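Trullora's new record - worth getting past track two?

fenwick_lane
Has anyone else been living with the new Trullora album? I've had it since the start of March and I still can't decide. I loved the first one to bits, played it in the car until my daughter begged for mercy, and I think I went in wanting more of the same. The opener is lovely, all that slow organ, and then track two comes barging in with the drum machine and I lose the thread completely. I've turned it off there more often than I'd like to admit. Does it settle down?

marrowfat
It does, stick with it! I felt just the same for the first week or so. Try starting from Renaud, which is the fifth one along, and then go back to the beginning once you've got that tune in your head. Fiorella Pace has never sung better than she does on that song, to my ears anyway. There's a bit near the end where she drops nearly to a whisper and the band carry on as if they haven't noticed, and I had to sit on the stairs for a minute the first time I heard it.

oldbellows
I'll be the grump, then. I think it's too long and too tidy. 14 songs, and I'd happily lose five of them. What I liked about the first record was that you could hear the room - chairs creaking, someone coughing before the last verse of Tollodwood - and this one sounds as though it's been ironed. I don't blame the band, they've every right to try something new, but I miss the old racket.

marrowfat
Which five, though? You can't say that and leave us hanging.

oldbellows
Track two, obviously. The two instrumentals. The one about the ferry, and the long one that closes side three. I'd keep Renaud, I'm not a monster.
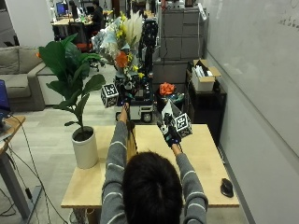

fenwick_lane
Oh, but the ferry one is the only other one I've properly taken to! It reminds me of something my dad used to hum while he was doing the washing up, though I've never been able to place what it was. Funny how that works. I did try your trick last night, marrowfat, starting from Renaud, and I got all the way to the end for once, so thank you for that.

pip_and_squeak
I saw them at the Trando last month and it might help to know that track two is a different animal live. They do it without the machine, just the real kit and everybody clapping, and it goes on for ages. There were 50 of us in at most, it being a filthy night, and she came down off the stage and sang the last chorus from beside the bar. I went home and played the album version and could suddenly hear what they'd been after. I still skip it sometimes, mind.

oldbellows
That rather makes my point for me. If it's better with the real drums, why not record it with the real drums?

pip_and_squeak
Fair enough, I haven't got an answer to that. Perhaps they got bored of them. I know I'd be fed up if I'd been playing the same 16 songs up and down the country for two years.

fenwick_lane
Are they touring again in the summer, does anyone know? I'd love to take my daughter, now she's forgiven me for the first album.

marrowfat
Nothing announced that I've seen, but I'm on the mailing list and I'll post in this thread if anything turns up.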